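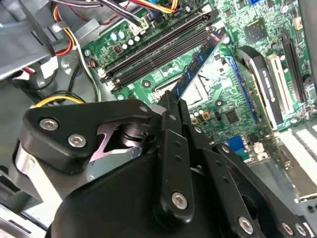
How to compare two grippers on a memory stick job

I've had two parallel grippers on the bench since September, the Plattner and the Trarkden, and people keep asking me which one I'd buy. My answer is always "for what?", so I've ended up writing down the test I use. It's fitting RAM in an old desktop PC, and I like it because it's cheap, fiddly and very good at showing up a jaw that twists.

What you'll need

An arm you already trust, with a small wrist camera.
The grippers you want to compare.
A scrap desktop with its side panel off, graphics card and cables left in (they're half the challenge!).
A memory module you don't mind losing.
A notebook.

Step 1: Get the machine ready

Unplug the PC, lay it flat and clamp the case to the bench. Mine slid on the first try and I spent an evening wondering why my poses had all gone off. Open the white latches at the ends of the slot you want to use. Leave the wiring roughly where it lives, but do look at how close the power cables come to the gripper body on the way in. A wide mounting plate will snag a loop of wire long before the jaw gets anywhere near the slot.

Step 2: Sort out the camera view

Drive the arm down to just over the slots by hand and look at the wrist picture. You want the jaw tip and the slots in view together. The gripper is going to hog the lower half whatever you do, and that's fine, as long as the bit that's holding the module isn't hidden behind its own finger. I tilt my camera a little, so the slots run diagonally across the picture, and I find that easier to steer by than dead straight lines. You might not.

Do this again for each gripper. The fingers won't be the same length and your old camera angle will be wrong.

Step 3: Pick up the module

Pinch it low on the board and keep off the chips if you can. Start with the lowest closing force your controller allows and creep up until the module stops swinging when you nudge it with a pencil. Write the number down. On my controller (a Gronport, with a scale that goes up to 2,000) the Plattner wanted 1,000 and the Trarkden was happy with a good bit less, thanks to its rubbery pads.

Step 4: Line up and press

Come in slowly, bring one end of the module to the slot first, then level it out. Check the notch before you push. I know that sounds obvious, and I've still got it backwards more than once.

Press in small moves and watch the module, not the slot. If it starts to rotate in the jaw, stop, back off and log it as a slip. This was where I saw the biggest difference between my two. The softer pads held nicely in the air and then rolled under load, while the harder ones needed more squeeze and stayed put.

Step 5: Repeat until you're bored

I did 69 goes with each. Ha-neul Ji, who lent me the Trarkden, reckons that's too few to say anything clever about failure rates, and she's probably right, but it was plenty to tell me which one I'd rather have on the arm. Swap grippers partway through if you can face it, so that a tired slot doesn't count against whichever one went second.

Log slips, snags and missed pick-ups in separate columns. I lumped them together at first and had to bin the lot.

A few settings that helped

Halve your approach speed for the last stretch.
Retighten the finger screws between batches. Mine worked loose on the Plattner and the jaw tip had a wobble I'd been blaming on the arm.
Set a force limit on the arm itself, separate from the grip force.

I'm going to try the Flanemance three-finger model next, once I've made an adaptor plate for it. The spare motherboard is looking a bit sorry for itself, so if you've got a dead desktop going, drop me a line!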